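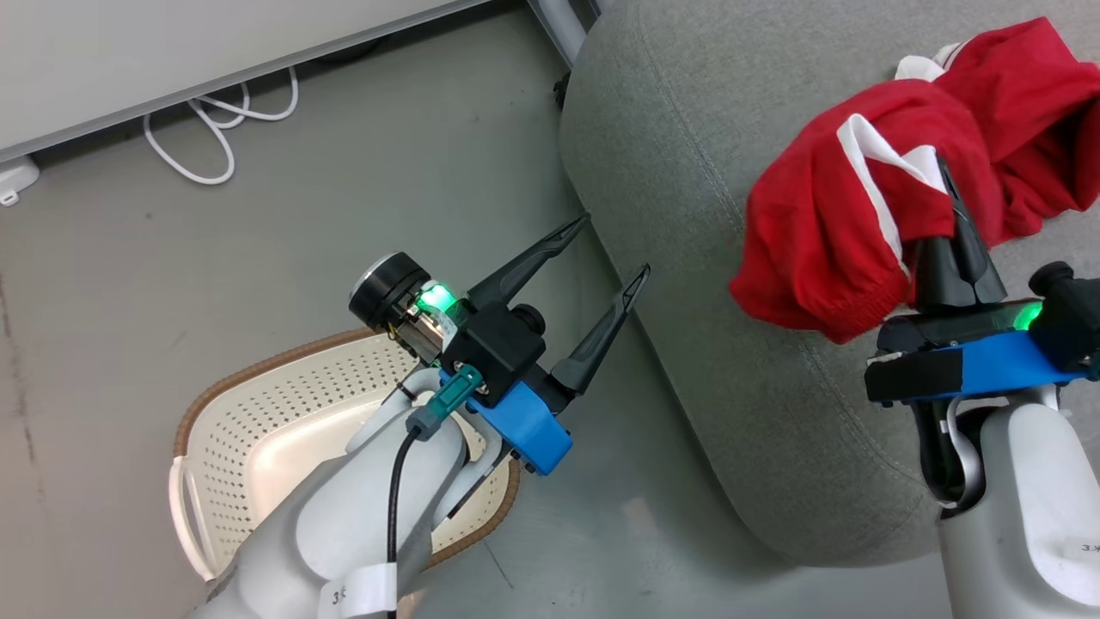 The Laundry Corner: a gallery

Laundry is my favourite job in the house and I will happily say so to anyone. I love the sorting, I love the smell of a line-dried pillowcase, and I especially love the bit in the middle when everything is out and spread over the furniture and you can see at last what you own! I've been taking pictures of it all through August, and when I looked in the folder there were 367 of them. I've picked out the ones I keep going back to. Click any picture to make it bigger, and use the arrows to go through them in order.

Red on grey
A red piece with white trim, out on the big rounded cushion, with the white basket standing empty on the floor. I love a strong red against that soft grey. The stretchy ribbed hem is the part to sort out first when you fold something like it, then the rest follows.

The whole pile
Everything from the Bakero wash tipped out in one go. Bakero is what we call our five-a-side lot, after the bakery that used to let us park behind it, and their kit comes to me at the end of every month. A glorious heap!

Socks, first pass
Darks to the left, whites to the right, and the ones I can't decide about along the windowsill. I do the long ones first as they're easier to match.

Socks, second pass
Much better. The windowsill is down to four.

Pegs
My peg bag is a Jonier one and it has been out in all weathers. The wooden pegs have gone a lovely silvery colour and I wouldn't swap them for new ones. There are a few plastic ones mixed in from a neighbour's line after the windy week (I did offer them back).

Early line, just before seven
The sun comes over the shed at this time and goes straight through the sheets. I must have taken a dozen of these and they all came out differently.

Towels, the thick and the thin
The blue ones on the bottom are 400 gsm, and for my money that's the best weight for a family bathroom. They dry in an afternoon and still feel like a proper towel. The thin striped ones on top live in the swimming bag.

Fold one: halves
Sleeves in, sides in, then up from the hem. It's how I was taught and it suits the deep drawer.

Fold two: thirds
The same shirt done the other way, so that it stands up by itself. I resisted this for years and now half my drawers are full of little upright parcels. You can see every colour at once, it's marvellous.

Fold three: shorts
Lay one leg on top of the other, tuck the pointed bit in so you have a straight edge, and bring the waistband down to the hem. Slippery sports fabric likes to slide open again, so I smooth it with the flat of my hand and then leave it alone for a minute.

The round cushion, again
I use it for all my folding now. A soft felty top has a bit of grip to it, so a shirt stays where you put it, and it's the right height if you're sitting on the floor. I've tried the bed (too low) and the table (always full of post).

Baskets
I'm very fond of a basket with holes in. Air gets through, it weighs next to nothing and you can rinse it under the tap. A woven rim round the top is kinder on the hands when it's heavy with jeans, and it looks nicer left out in a room as well.

Button tin
Not strictly laundry, but it lives on the same shelf. The big green button came off a Flallis coat that I wore until the lining gave up. I'm saving it for a cushion.

Labels
A close-up of the care labels from one single wash. I find the symbols very pretty when you get them all together. The triangle with the two lines in it means non-chlorine bleach only, and I had to look that up as well.

Ironing, the cotton setting
Pillowcases only. I iron them while they're a touch damp and stack them on the chair back. Everything else in this house goes on a hanger and takes its chances.

Steam on the window
Taken on the one really wet day we had, with two airers up and the kettle on. I wrote my initials and then photographed them backwards by mistake.

The Saber bag
My old holdall, used for taking the clean kit back. Shirts flat at the bottom, shorts on their edges along the side, socks stuffed into whatever's left. It all goes in with room for the bibs.

Empty drawer
Lined with leftover wallpaper, the one with the pears on. I had nearly 491 opinions about which way up the pears should go.

Full drawer
The same drawer an hour later. Look at those edges!

Last light
Tea towels on the short line, a bit after eight in the evening. I left them out overnight and they were fine.

About the pictures
You're welcome to use them for a craft group or a school display, just put a link back to this page.

I was delighted to see that last summer's gallery (the one with all the quilts) has had 1,773 visits, so thank you very much for looking, and for the messages about getting candle wax out of linen. I've put the best of those on the Stains page. If you have a fold I haven't tried, please send it in. Fitted sheets very welcome, I'm still on the lookout for a good one for the deep mattress.

Next gallery: Woollens and the Airing Cupboard
Previous gallery: Quilts in the Garden
Back to all galleries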